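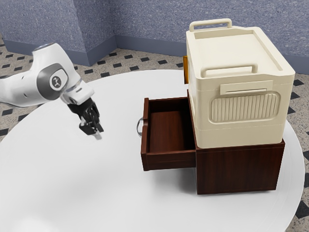
Home Screenings Archive Join About Contact

About Kumuvley Film Society

We show old movies. Mostly ones that got one week in a theater and then vanished, or ended up on a late night TV slot between ads for carpet. Thrillers, westerns, courtroom pictures, a few musicals when Precious gets her way.

Started in July, nine years back, in the upstairs room over a bike shop on Skallurden Street. Four of us, one projector, a bedsheet. The first movie was a submarine picture with the last reel missing. We didn't know about the reel. People stayed anyway and argued over how it ended, and that argument went on longer than the movie did. Still the best night we've had, if you ask Wian. Ask me and it's the train double bill, but more on that further down.

We moved twice since then. First to the back of the Drokura, when it was still a restaurant, then to the old Butkienė hall, where we are now. Seats 212 if you count the balcony. Please don't sit in the front row of the balcony, the rail is low.

What we show

Anything up to the early eighties, in theory. In practice the bulk of it is forties through sixties. No hard rule on country. We've done Polish heist movies, a Mexican ghost story, two Italian things that were sold as westerns and had no horses in them. If it has subtitles we say so on the listing. If the subtitles are bad we say that too.

We're not a museum. Prints come in scratched. Some of what we run is digital, from whatever transfer exists, and some transfers are rough. We put the source on the listing every time: 35, 16, disc, file. If you care, check. If you don't care, fine, come in and sit down.

No new releases. Please stop asking. There's a perfectly good multiplex by the highway.

How a season works

10 movies a season, two seasons a year. Members send in titles on the form, Indrek tracks down who holds the rights and what it costs, and then we fight about it in one long meeting with soup. What comes out is the season. There's always one slot held back, we call it the blind slot, title not announced till the lights go down. Last spring that was a spy comedy with a camel in it, and three people walked out. The rest clapped at the end, so it evens out.

Rights are the slow part. A movie can be sixty years old with everybody in it dead and still be tied up between two companies who don't answer email. Indrek has been after one smuggling picture since before we had a web site. He has a folder. Don't bring it up unless you have an hour.

Each show gets an introduction, ten minutes tops, then the movie, then talk in the lobby for anyone who wants it. Introductions do not give away the ending. We had a guest who did that once, to a whodunit, and there was very nearly a second crime.

The people

Indrek Jõgi. Programming, rights, most of the emails. Used to manage a video rental place and still remembers who owes late fees. Likes: anything with a lighthouse.

Precious Van der Merwe. Runs the front of house and writes the notes you get at the door. The notes are hers, the opinions in them are hers, complaints also go to her and she does read them. If she gave a movie you love one paragraph, that's on purpose.

Aníbal Vieira. Projection. Has been threading film since he was fifteen. Will show you the booth if you ask at the interval, not during. Do not touch the rewind bench.

Wian Zwane. Money, tickets, membership cards. Also sound. The speakers got a lot better when Wian took over so if you came once years ago and coudn't hear the dialog, try us again.

Yasir Janjua. Writes the blog and this page. Sorry about the spelling. Picks the Overlooked series, one a month in the archive, where I take a movie I liked as a kid and find out if I was wrong. Usually half wrong. The haunted sawmill one did not hold up at all. The one with the stolen bridge plans was better than I remembered, apart from the romance, which is a stretch of two people standing near a lamp.

The train double bill

Said I'd get to it. Third season, second year. Two train thrillers back to back, made ten years apart by different studios, and they turned out to use the same dining car set. Same curtains. Aníbal spotted it from the booth and came running down the stairs in the middle of the second one to tell me. Whole back row heard. After that every person in the room was watching the curtains and not the murder. We've been trying to find a third movie with that dining car ever since. If you know one, write to us, seriously.

Membership

We have 400 members on the books right now, which is more than we can seat, so book ahead for the popular ones. Members get first pick of tickets, a vote on the season, and the notes by mail if they can't make it. You don't have to be a member to come. Pay at the door, cash or card, card reader is moody.

Students and over 65s pay half. Kids okay at anything marked okay for kids on the listing. A lot of these old movies are slower than kids are used to, you know your own kid.

Getting here

Butkienė hall, side entrance, not the big doors. The big doors are painted shut. Parking behind, fills up early. Bus stops at the corner and the last one back leaves after most shows but not after the long ones, so check the running time. Ramp on the left of the side entrance, ring the bell and someone comes down. No step-free way up to the balcony yet. We're working on it, the quote we got was silly.

Coffee at the interval. Popcorn, no. It was voted on. Bring your own candy but unwrap it before the movie, please, I'm begging.

Lending us things

We take posters, press books, lobby cards, old programs, magazines. Also prints if you have one in the attic, and you'd be surprised. Don't run it, don't try to clean it, don't leave it by the radiator. If it smells of vinegar put it outside and call Aníbal. We can't pay but we scan paper stuff and give the originals back, and you get your name on the listing.

Home videos, no. Lovely, but no.

Write to us

The contact form goes to Indrek and me. Slow in July, everybody's away. For tickets use the Screenings page, the form is not for tickets. Title suggestions for next season close at the end of the month and late ones roll over to the one after, so don't panic.

Page last updated September 17, 2025. Staff list is current, bus times may not be.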